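工单编号:614
优先级:2 级
受理部门:Prekska 园区信息服务处
涉及系统:Tisetti 会议室预订平台、Plodine 日历同步网关
提报部门:Rafferty 楼行政事务组
当前状态:已关闭(附遗留事项)

## 一、问题概述

三月时制切换后,Rafferty 楼行政事务组报告,通过日历客户端创建的周期性会议在 Tisetti 平台上的占用时段整体偏移一小时。参会人员日历所显示的时间正确,会议室门口显示屏及平台网页端所显示的时间则推迟一小时。由此产生两类后果:其一,会议开始时门口显示屏仍标示为“空闲”,其他部门得以现场登记占用;其二,会议结束后房间仍被标示为“占用”,后续预订无法提交。

单次会议未受影响。时制切换之后新建的周期性会议亦未受影响。受影响的均为切换前创建、且重复规则延续至切换之后的会议系列。

提报部门另行反映,部分用户在客户端手动修正时间后,收到平台退回的错误通知,代码为 400,原预订随即从平台中消失,而日历中仍予保留。该情况与上述偏移是否同源,提报时尚不明确,故并入本工单处理。

## 二、影响范围

经核对,受影响的为 Rafferty 楼内接入 Plodine 网关的全部会议室。园区其他楼宇仍使用旧版登记方式,未接入网关,不在本次影响范围之内。

受影响期间,下列业务曾受到干扰:

- 面向外部来访单位的洽谈安排。来访人员抵达后,预订房间已由他人使用,须临时调换。
- 人事面试。面试时间以候选人日历为准,房间侧的时段与之不符。
- 设备自动启停。部分会议室的暖通及投影设备依据平台占用状态运行,会议开始时设备尚未启动。

未发现数据外泄,亦未发现跨部门可见性异常。会议标题、参会名单等内容字段均完整。

## 三、处理记录

### 08:40 受理与初步核实

服务台收到提报后,要求提报部门提供一个受影响会议系列的组织者账号、原始创建时间以及客户端版本。提报部门提供的样例为行政事务组每周例会,原定时段为 09:00 至 10:00。平台网页端显示为 10:00 至 11:00。

服务台首先核对了门口显示屏的系统时钟。显示屏与园区时间服务器一致,时制切换已正常生效。显示屏仅读取平台占用数据,自身不进行时间换算,因此排除显示屏侧故障。

### 09:15 检查平台时区设置

平台管理员登录 Tisetti 后台,检查站点、楼宇及房间三个层级的时区设置。三者均设为园区所在地时区,并已勾选“随时制自动调整”。管理员在测试房间内直接通过网页端创建一个跨越时制切换的周期性预订,切换前后的显示时间一致。

据此可以确认,平台自身的时区处理正常,偏移发生在日历数据经网关写入平台的过程中。

### 09:50 检查网关日志

网关管理员调取 Plodine 的同步日志。样例会议的原始日历数据中,开始时间附有完整的时区标识及重复规则。网关接收时,对该标识的解析结果为“已识别”,但在写入平台之前,日志中的时间已转换为协调世界时,时区标识未予保留。

网关随后以协调世界时为基准展开重复规则。换言之,系列中每一次会议都被固定在同一个协调世界时时刻,当地时间进入夏令时后,换算所得的当地时间即较原定时间晚一小时。该现象与提报内容相符。

网关管理员同时查阅了切换后新建系列的日志。此类系列的起始时间本身已处于夏令时期间,以协调世界时展开后暂无偏差。需要指出的是,若不予修正,这些系列将在秋季恢复标准时时出现反向偏移。

### 10:30 第一次处置(未奏效)

考虑到网关设有本地缓存,处理人员首先尝试清空缓存并重新触发全量同步。缓存有效期设为 300 秒,清空后等待一个完整周期,再次查看样例会议。平台显示时段仍为 10:00 至 11:00。

查看日志后确认,全量同步仅比对日历条目的修改标记。条目自创建后未发生修改,网关判定无须重写,因而跳过。清空缓存并未清除网关对修改标记的记录。

处理人员未进一步强制清除该记录。依据网关操作手册,强制清除将导致全部历史预订重新写入,在工作时段内执行可能造成平台占用数据短时不可用。此项操作须经变更审批。

### 11:20 错误代码 400 的排查

处理人员以测试账号复现了用户手动修正的操作过程。操作步骤如下:

1. 在日历客户端中打开受影响的会议系列。
2. 选择仅修改其中一次会议,将开始时间提前一小时。
3. 保存并发送更新通知。
4. 查看平台侧处理结果。

平台返回错误代码 400。错误正文说明为“例外项所引用的原始时刻不存在于该系列”。

上述错误的成因与时段偏移一致。客户端在提交单次修改时,会附带该次会议原本的开始时刻,供接收方在系列中定位。客户端附带的时刻依照当地时间推算,平台系列中的时刻则由网关依照协调世界时展开,两者相差一小时,平台无法匹配,遂拒绝该请求。

至于原预订随后消失的现象,日志显示网关采用“先撤销、后写入”的顺序处理例外项。撤销请求依据系列编号与日期匹配,执行成功;写入请求依据完整时刻匹配,执行失败。网关未在写入失败后恢复已撤销的预订。该处理顺序属于独立缺陷,即便时段偏移得到修正,在其他原因导致写入失败时仍可能再次出现。

### 12:10 临时措施

经与行政事务组协商,采取以下临时措施:

- 通知 Rafferty 楼全体会议组织者,暂停在客户端中修改周期性会议的单次时间。
- 确有调整需要的,由组织者联系行政事务组,在平台网页端直接登记。
- 当日及次日的外部来访会议,由行政事务组逐项核对,必要时人工锁定房间。
- 暂停门口显示屏的现场登记功能,直至修正完成。

通知以邮件及内部公告栏两种形式发布。行政事务组要求在通知中注明,参会人员日历中的时间为准确时间,各方应以日历为准。服务台采纳该意见,并据此修改了通知正文。

### 13:45 向供应方提交技术说明

处理人员将样例会议的原始日历数据、网关日志节选及平台错误正文汇总,提交 Plodine 技术支持。提交前已将会议标题及参会人员姓名作遮蔽处理。说明中提出以下询问:

- 当前版本是否提供保留时区标识的写入方式;
- 若提供,对既有系列是否自动生效;
- “先撤销、后写入”的顺序能否调整,或能否增加失败后的恢复机制。

### 15:05 供应方答复及配置核对

供应方答复称,当前版本已包含名为“保留源时区”的写入选项。该选项在新安装环境中默认启用,在由旧版本升级的环境中沿用原有设置。园区网关由旧版本升级而来,该选项处于关闭状态。

网关管理员核对配置文件,确认情况属实。升级时的检查清单未列入此项,升级后的验收测试仅覆盖单次会议及当周内的周期性会议,未覆盖跨越时制切换的系列。

供应方同时说明,选项启用后仅对新写入的条目生效,既有系列须重新写入。对于例外项的处理顺序,供应方已登记为缺陷,未承诺修复时间。

## 四、修正方案及执行

修正方案经变更审批后,于当日工作时段结束后执行。执行前由平台管理员导出 Rafferty 楼全部房间的占用数据,作为回退依据。网关配置文件另存副本。

执行顺序如下:

1. 18:30,暂停网关同步服务,平台网页端切换为只读状态。
2. 启用“保留源时区”选项,重启网关服务,确认服务状态正常。
3. 筛选重复规则延续至时制切换之后的会议系列,仅清除该部分条目的修改标记记录。
4. 恢复同步服务,由网关重新写入上述系列。
5. 比对平台占用时段与日历原始时段,列出不一致项。
6. 恢复平台网页端写入权限。

相较于清除全部历史记录,按系列筛选可缩短只读时间,并避免对已结束的会议产生不必要的写入。筛选条件由网关管理员编写,平台管理员复核后执行。

重新写入期间,部分系列因与他人后续登记的预订相冲突,被平台列入待处理队列。造成冲突的原因在于,偏移期间原时段显示为空闲,其他用户已按正常程序完成预订。此类情形不宜由系统自动判定归属,处理人员将冲突清单移交行政事务组,由其与双方组织者协商。

行政事务组确定的处理原则为:涉及外部来访人员的会议优先保留原房间;其余情形由预订创建时间在先者保留,在后者改用邻近房间。全部冲突于次日 09:00 前处理完毕,相关组织者均已收到书面通知。

## 五、验证

次日上午,服务台会同行政事务组对修正结果进行验证。验证分为系统数据核对与现场核对两部分。

系统数据核对以原样例会议为起点。平台网页端显示时段已恢复为 09:00 至 10:00,切换前的历史记录未发生变化。处理人员再次以测试账号修改系列中的单次会议,平台正常接受,未返回错误代码。随后将该次会议改回原时间,占用状态同步更新,更新时间在缓存周期以内。

处理人员另建一个延续至秋季恢复标准时之后的测试系列,核对其切换前后的当地时间,结果一致。测试系列在验证结束后删除,删除操作亦正常同步至平台。

现场核对在已接入网关的会议室进行,核对内容包括门口显示屏时段、平台占用状态以及设备启停时间。显示屏现场登记功能于核对完成后恢复。暖通及投影设备均按修正后的时段启动,行政事务组未再收到相关反映。

平台房间资料亦在本次核对中一并查阅。楼层、容纳人数、无障碍通行及设备清单等字段未因重新写入而改变。家具说明字段由行政事务组维护,网关不读取亦不写入该字段,其内容沿用原文,例如“深色木桌,白色转椅”。
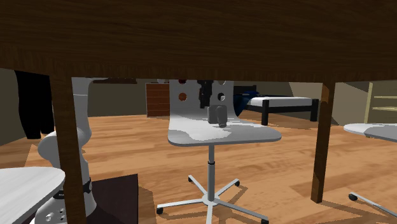 Birthe Mogensen 在工单中回复,请求暂缓关闭。其所在部门的两个会议系列已恢复正确时段,但由前任组织者移交的另一系列仍推迟一小时。该系列在日历中可正常打开,修改单次会议时仍收到代码 400。回复中同时询问,若由现组织者删除后重新创建,此前各次会议所附的议程及会议纪要链接是否会一并丢失。

### 补充排查

处理人员收到上述回复后,重新打开工单并调取该系列的日志。日志显示,该系列的所有者仍登记为前任组织者账号,该账号已停用。网关在筛选待重新写入的系列时,以有效账号为前提条件,因此未将其纳入。日历系统中的移交操作仅变更了编辑权限,未变更系列所有者。

就所询事项答复如下:删除并重新创建系列后,原各次会议所附链接不会自动转入新系列。文件本身存放于部门共享空间,不会随日历条目删除,但须由组织者重新附加。鉴于此,不建议采用删除重建的方式。

处理人员采用的办法为,由日历管理员将系列所有者变更为现组织者,再由网关管理员对该系列单独执行重新写入。执行后,平台显示时段正确,议程及会议纪要链接完整保留,单次修改测试通过。回复人确认问题已解决,同意关闭工单。

网关管理员随即以相同条件检索其他由停用账号所有的系列。检索所得的系列中,仍在使用的均已完成所有者变更及重新写入;经原部门书面确认不再使用的,已在平台侧释放占用。

## 六、原因认定

本次故障的直接原因为网关升级后“保留源时区”选项未启用,导致周期性会议以协调世界时展开,在时制切换后发生整体偏移。错误代码 400 系由该偏移引起的时刻不匹配所致。

预订消失系网关处理例外项时缺少失败恢复机制所致,偏移仅为其触发条件。该缺陷目前尚未消除。

个别系列未在首次修正中恢复,原因在于筛选条件未考虑已移交但所有者账号停用的情形。

## 七、遗留事项及责任分工

| 事项 | 责任方 | 状态 |
| --- | --- | --- |
| 跟踪网关例外项处理缺陷的修复进展 | 网关管理员 | 进行中 |
| 在升级检查清单中增列写入选项核对 | 信息服务处 | 已完成 |
| 在验收测试中增列跨时制切换系列 | 信息服务处 | 已完成 |
| 人员离任时同步变更会议系列所有者 | 人事部门、日历管理员 | 流程文本征求意见中 |
| 秋季恢复标准时前复核周期性会议时段 | 平台管理员 | 待执行 |

在例外项处理缺陷修复之前,会议组织者修改单次会议后,应在平台网页端确认预订仍然存在。如发现预订消失,请勿重复提交修改,应保留错误通知原文并联系服务台,同时注明本工单编号。

## 八、关闭说明

行政事务组及回复人均已确认处理结果。占用数据导出文件及网关配置副本由信息服务处留存,保存至秋季复核完成。其他楼宇接入网关时,应将本工单列为接入前的查阅材料。

工单于 16:20 关闭。后续同类问题请新建工单,并在关联字段中填写 614。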